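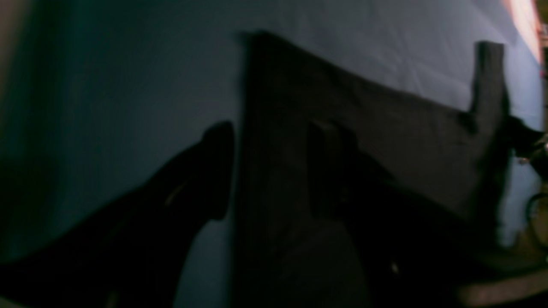

Department of Automation and Mechatronics, Workshop Course 2

Handout 6: Looking after the cloth handling cell

Course leader: Hafþór Kjærgaard

Bring this handout to the practical. You will also need the cell logbook, which lives in the drawer under the controller, and your own safety glasses.

1. What the cell does

The Talau cell picks up pieces of cloth from a covered work surface, moves them, and lays them down again. Cloth is a harder job for a gripper than a box or a bottle. It folds, it slides, and it has no fixed shape the program can rely on. Most of the faults you will see in this cell come from that, and only a few come from the arm itself.

Look at how close the black gripper is to the surface when it works on a dark gray cloth. At that distance the wrist camera has very little to go on. The cloth is dark, the gripper is dark, and any movement of the wrist blurs both. Keep this in mind when you get to section 5.

2. Before you touch anything

Press the stop button on the pendant and wait for the brakes to engage. You will hear them. Turn the key switch to Service and take the key out. The person working inside the cell keeps the key in a pocket until the job is done.

The fingers can still close after the arm has stopped. Vent the air line or set the finger drive to Off, depending on which gripper is fitted, before you put a hand between them.

If two groups share the cell, one group works and the other stands behind the line.

3. Gripper check

This is done every 1,000 cycles, or at the start of a practical if the counter has been reset. The counter is on the second page of the pendant menu. At the end of last term it read 836, so the first group will reach the check during its session.

Wipe both fingers with a dry lint-free cloth. Do not use solvent on the pads. It makes them hard, and a hard pad slips on cotton.

Look for lint packed behind the pads and in the joint of each finger. Take it out with the plastic pick. Metal picks scratch the bore.

Open and close the fingers by hand with the drive off. They should move evenly the whole way. If one sticks halfway, clean it again before you report it. Lint is the usual cause.

Check the pad edges. A pad with a rounded edge can still hold a box but will not get under a fold. Pads are changed in pairs at 2,000 cycles whether they look worn or not. Spare pads are in the Beltov box, top shelf. Write the date and counter value in the logbook when you take a pair.

4. Cable and wrist

Follow the cable from the wrist back to the first clamp. It should hang with a loose bend and must not rub on the finger housing. Turn joint six slowly in manual mode from one end of its travel to the other and watch the cable while you do it. A second person holds the enable switch.

If the cable pulls tight before the end of travel, loosen the clamp, give it more slack, and tighten the clamp again. Too much slack is also a fault. A loop that hangs lower than the fingertips will catch the cloth.

5. Camera

Clean the lens cover with the lens tissue and nothing else. Check that the two mounting screws are tight. A loose camera gives the same blurred picture as a fast move, and people have lost whole afternoons adjusting exposure when the screw was the problem.

To tell one from the other, stop the arm over the cloth, wait until it has settled, and take a still. If the still is sharp, the mount and focus are good and the blur comes from motion. Lower the approach speed to 60 percent in the Were program and run it again. If the still is soft, check the screws first and then the focus ring.

Then look at the contrast. A dark cloth on a pale blue-gray cover gives the program an edge to find, at least where the cloth is well lit. The lower part of a cloth can fall into deep shadow, and a dark finger in front of it almost disappears. Compare the edge line drawn on the pendant with where the edge really is. If they do not agree, move the work light before you change any numbers in the program.

Bright patches cause trouble too. If a strong light reaches the surface from one side, the program may mark the border of that light as a cloth edge. Close the blinds and try again.

6. Setting the pick height

Do this last, after the pads and camera are in order.

Lay one test cloth on the cover with a corner or a fold standing up. Move the gripper over it in manual mode and lower it in small steps. Stop when the fingertips touch the cover. Raise it one step. Save this as the new pick height.

Run five picks at low speed. The fingers should take hold of the cloth and leave the cover where it is. If they drag the cover, the height is too low. If they close on air or drop the cloth on the way up, it is too high, or the pads need changing.

Smooth the cover flat between picks. Soft wrinkles do not matter. A ridge thick enough to pinch does.

7. Logbook

Write down the counter value, what you cleaned, what you replaced, the old pick height and the new one. Sign it. "Checked, OK" is not an entry.

Faults you cannot clear go on the red sheet with the pendant message copied word for word. Leave the key switch in Service and hand the key to me.

8. To prepare for next time

Read the chapter on force limits in the Kudano manual, up to the wiring diagrams. Each group should also bring a one-page table of the faults it found, with cause and remedy. The October group left out the cable faults and had to do theirs again.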